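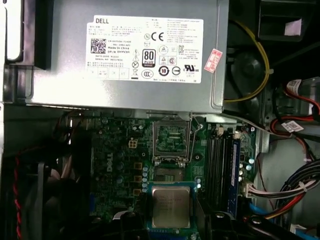
Roya Ahmadpour 来信询问,更换内存之后主机能通电却没有画面,是否必须把整机送回 Penholm 服务站。无须立即送修,请先按本节步骤自行检查。

首页 | 安装 | 维护 | 故障排查 | 下载

第四节 内存模块的更换与检查

本节适用于各办公点统一配发的台式主机。操作人员应事先保存全部文件,并在 Ranitz 资产系统中登记工单。

1. 关闭操作系统,拔下电源线及所有外接线缆。
2. 按住电源按钮数秒,释放残余电量。
3. 将主机平放于稳固桌面,打开侧盖。
4. 佩戴防静电腕带;如无腕带,应先触摸机箱未喷漆的金属部分。
5. 向外扳开插槽两端的卡扣,垂直取出旧模块。
6. 将新模块的缺口对准插槽凸起,两端均匀用力下压,直至卡扣自行合拢。
7. 装回侧盖,接好线缆后开机。首次自检时间较长,其间请勿断电。

注意:手指不得接触模块的金属触点。不同容量的模块混用时,应先查阅 3348 号配件清单。

警告:严禁拆开电源供应器外壳。其内部电容在断电后仍可能带有危险电压。

如开机后仍无画面,请依次执行下列操作:

1. 断电,重新插拔模块。
2. 只保留一条模块,逐槽测试。
3. 确认显示器线缆接在正确的端口上。
4. 仍无改善的,填写送修单,注明机器编号及指示灯状态,交 Susovcombe 仓库,分机 2553。

旧模块应装入防静电袋,随工单退回,不得自行丢弃或转让。

读者留言

Ketsara Jaidee:第 6 步按下去要比想象中用力,我第一次就没装到位,重插后正常了。

匿名:请问 Boonyarit 分部的小机箱也适用吗?卡扣好像只有一边。

Roya Ahmadpour:逐槽试过,是第二个插槽的问题,已经填单送修,谢谢。

联系我们:设备管理科 分机 400 | 版权所有,未经许可不得转载 | 返回顶部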